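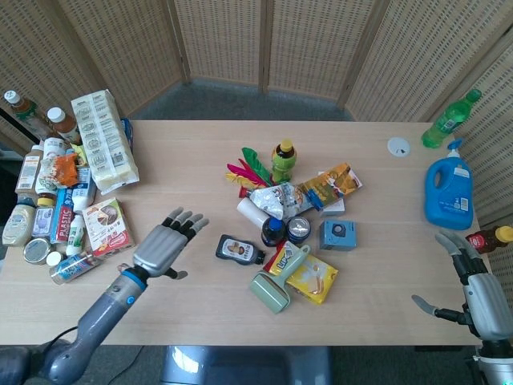
The Table Before the Pantry

My mother-in-law, Shanti Bhatt, has never once put groceries straight into a cupboard. Everything goes on the table first. Bags get emptied, the bags get folded, and then she walks around the table with her hands behind her back like she's inspecting a parade. For the first few years of my marriage I thought this was the silliest thing I'd ever seen (I was a shove-it-in-and-shut-the-door person, and I had the avalanches to prove it). Now I do it too, and I've become the sort of person who tells other people about it at parties.

So when my editor asked for something on sorting your stuff, I said yes before she'd finished the sentence. I spent a month pestering everyone I know about what they do between the shopping bag and the shelf.

The first thing I learned is that people sort by feelings. Ask Jitendra Gautam, who lives two floors down from me in Bremow and owns more condiments than anyone I've met, and he'll tell you mayonnaise belongs with "things I reach for when I'm sad." Soy sauce is in there too. So are crackers. I laughed, and then I went home and looked at my own shelves and found the chocolate wafers sitting next to the good tea, and I had no leg to stand on.

The second thing is that tall stuff bullies short stuff. Put a few bottles and a nice big jar at the front of a shelf and whatever's behind them is gone until you move house. Little round tins are the worst for this, they slide back there and live their own lives. Shanti's rule is that bottles stand at the back, always, and anything you could hide in your fist goes up front. You can do a rehearsal on the table, too. Squash everything together at one end the way it would sit on the shelf, stand where you'd normally stand, and see what you can't find. If your favorite pastry snack has vanished behind a carton, you've saved yourself a hunt.

Ah, cartons. I have strong opinions about cartons! Half of what's in my pantry is packaging for other packaging, and a big box that's lying flat will eat a whole shelf while holding next to nothing. I open them up on the table and decide right there. Sometimes the carton wins (teabags go stale on me otherwise) but most of the time it's in the recycling before the kettle boils.

Then there's the pile I really wanted to write about, which is the other one. You know it. You start out with groceries and ten minutes later there's a second heap in the middle of the table, and it's a bottle of green drink, a bag of snacks, a little blue speaker and a bunch of feathers dyed pink and green and yellow. How did the feathers get in with the food? In our house it was a school costume that never got past the planning stage. They've been through three moves. I can't throw them out, they're cheerful.

Frida Riis, who taught me to bake and has a kitchen you could perform surgery in, calls this pile "the visitors." Her feeling is that the visitors should be dealt with first, while you still have some energy and haven't started arranging jars by color. I do it the other way around. I like the jars. I like getting the food done and feeling terrific about myself, and then facing the speaker and the feathers with a cookie in my hand. We've argued about this over a good many cookies and neither of us has moved an inch.

What we do agree on is leaving a gap. If your two piles touch, they become one pile, and you're back where you started with a feather in the crackers. Give them a clear stretch of table between them. A plain, pale tabletop helps a lot here, by the way. Mine is dark and covered in scratches and I once lost a black olive tin on it for an entire afternoon.

Sunita Pant goes further and puts up a folding screen. She lives in one big room in Jevorum, and on sorting days she pulls the screen around the table so she can't see the bed, the laundry or the television. I thought that was a bit much until I tried it at her place. I got through two bags of shopping and a drawer of odds and ends in 30 minutes, and I didn't wander off once! Hers is a woven one, light enough that she carries it under one arm. I've been eyeing one ever since, though my husband points out that I'd have to find somewhere to keep it.

A word about drinks, as I had a few letters on this last time. Don't store cans on their sides on an open shelf. They roll. They wait until it's 6 in the morning and then they roll. Put them upright in a shallow tray or a shoebox lid, and keep the opened bottles somewhere else so you finish those first.

And labels: I'm for them, in moderation. Melur Lumbantobing, who shares an office with me, labeled her whole kitchen in January and now her family puts things in the wrong place with total confidence. I label lids, with a date, and leave it there. If I can see what's in the jar I don't need to be told.

Shanti came over last night, as it happens. I'd emptied the bags and I was pretty pleased with how it all looked, bottles at the back, tins at the front. She went around once with her hands behind her back, picked up the mayonnaise, moved it over to the other end and asked what was for dinner.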